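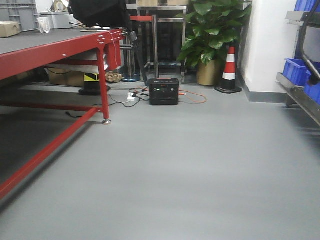
The Dekby bench cell is sold as a setup one person can finish before lunch, and I would treat that the way you treat any sentence with "before lunch" in it. We stock it, we have set it up in our own shop at Uvley, and it took us until the middle of the second day. The mechanical side is fine. The red bench stands on a leveling foot you can reach without tools or crawling, the bolted corners stayed square, and the arm went on without a fight. Power is where the time went. The kit will run from a portable power station on the floor with a power strip beside it, as we run ours, and the manual has one line on that arrangement. It says "connect supply."

Code: DK 1321
Supplied with: bench frame, arm, two-finger gripper, wrist camera, cable set
Not supplied: power station, power strip, cable ties, patience
Lead time: ask us. The figure on the Dekby site has been wrong since August.

What the brochure says about the camera

The brochure says the wrist camera needs no adjustment. On cardboard and colored plastic I would agree. On polished steel I don't. A shiny tray gives the camera a picture of your ceiling lights, and the software has to work out which of the bright edges is the rim. Ours guessed. Sometimes it guessed well. If you handle stainless parts, budget an afternoon for exposure settings and then another one when somebody changes a lamp.
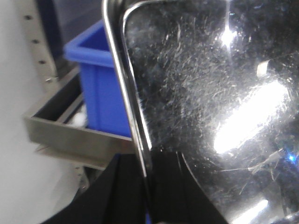 Issue 2, page 100

Scratched metal is a separate problem from shiny metal, and the manual treats them as one. Scuffs like the ones on our tray break up the reflection and put a pale haze over the flat part, so a setting tuned on new steel will be off on old. Tune it on the worst tray you own. Dekby support told us to buy new trays. I wrote that down and moved on.

Cables

Route the arm cable first and the supply cables last. The manual has it the other way round, and if you follow it you will undo everything at step nine. Leave slack at the shoulder joint. Then run the arm slowly through its full reach with a hand near the stop button, and watch the cable the whole time, not the gripper. We found one pinch point this way, at the bench end of the mounting arm, and moved the clip.

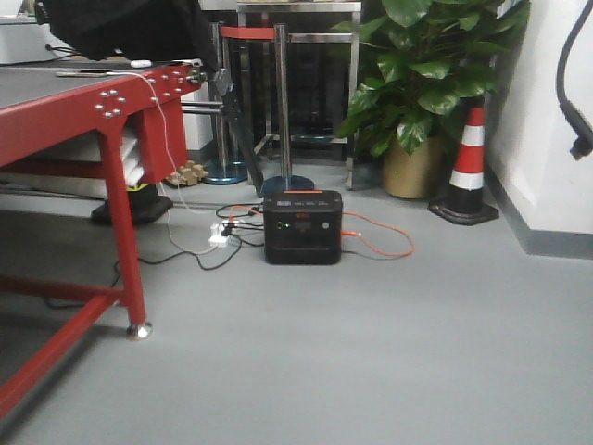
After that comes the part I would push people on, which is the floor. Cables lying loose get stepped on, and a plug that is half out of its socket looks very much like a software fault. We lost a morning to one. Tape or cover anything a foot can reach. Paora Faulkner in our workshop now pushes every plug home before she opens the laptop, and support calls from our own building have dropped off, which may or may not be connected.

On battery life I have no number I trust. Dekby quotes one for an idle arm. Yours will presumably be moving.

Looking after the gripper

Wipe the fingers weekly with a dry cloth. The faces are black and hide grime well, so do it on schedule instead of waiting until they look dirty. Check the finger screws at the same time. McPhee sells a replacement finger set for less than Dekby does; we fitted it and can't tell them apart, though ours haven't seen much heavy work yet. The Irby set does not fit, whatever the listing says.
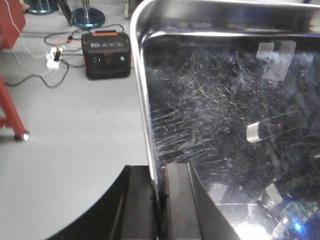
Returns and spares

Unused spares can come back within 30 days in the original bag. Opened finger sets can't. Camera cables are item 302, kept in stock, and you will want a second one. For anything to do with firmware please write to Dekby first and copy us in, so there are two of us waiting for the answer.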